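Tarkstead Community Help Pages
Churches and faith groups > Links overseas

Sending a collection to our link parish abroad
Asked by Radwa Cherkaoui, 13/05/2002

Our church in Tarkstead has been linked with the parish at Otetti for 13 years. We write to each other at Easter and Christmas and two of their people came to stay with us once. Up to now the link has been letters and prayers only. In Lent we held a second collection for their school roof and it came to a little over 4,000 pounds, far more than we expected.

Now we are stuck on how to get it to them. Their priest has asked us to pay it into an account in his own name. I have no reason to doubt him, but two people here gave large sums and want to know it has gone on the roof. Our bank says it can do a transfer but could not tell me what would be taken off at the other end. Someone else has suggested giving it to a visitor to carry in cash, and I don't like the sound of that at all.

Has anyone done this? Also, is it rude to ask for receipts? I would like it settled before July, when their rains start and the building has to stop.

Reply from Severin Haslinger

Don't use the priest's own account, however well you know him. I am not saying he would do anything wrong with it. If he is moved or falls ill, the money is tied up in his name and the parish may have a long job getting it back. It also puts him in a bad position if anyone there starts asking where the money went.

Write to the diocesan office at Oltine and ask whether they will receive it for the parish. Most dioceses do this all the time. They will give you the account details on headed paper. Ring them on a number you found yourself to check the details before you send anything, then tell the priest what you have done so that he doesn't hear it second-hand.

On the charges, ask your bank for a transfer where the sender pays all the costs. It has a standard name and the person on the foreign desk will know it, even if the branch doesn't. Send 200 first and wait until Otetti writes to say what arrived. We did ours that way and lost 10 pounds on the first payment -- after that we knew what to ask for.

Receipts are not rude. Ask for them at the start, in the same letter as the offer. It is asking six months later that upsets people.

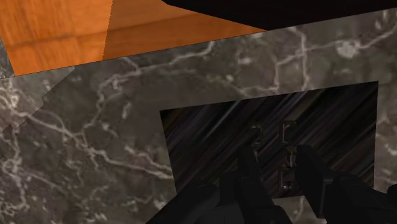 Reply from Etornam Addo

cash is a bad idea, agree with you there. you have to think of the person carrying it as well, they could be stopped at the airport and made to explain it

my aunts church used a missionary order that had a house in both countries. you paid the one here and the one there paid out. no bank fees. might be worth asking if there is one near Otetti

Reply from Ghizlane Naciri

Mostly I agree with Severin, but check what was said when the collection was taken. If it was announced as being for the school roof, it has to go on the school roof, and you should say so in writing when you send it. If the roof turns out to cost less, ask them before anybody spends the rest. You may then have to go back to your own people and ask if they mind it going on desks.

I would send it in two parts, half when they have a price from the builder and half when the timber is up. Ours was a clinic at Metwally and the builder was quite used to being paid in stages. Keep the bank slips with the parish accounts.

If donors signed tax forms for their gifts, speak to your own diocese first. The rules on money going overseas are stricter than they were and I am not sure enough of them to advise you here.

One small thing about the letters. Post to Oltine took five weeks when I last had to write there, so use fax if the office has one.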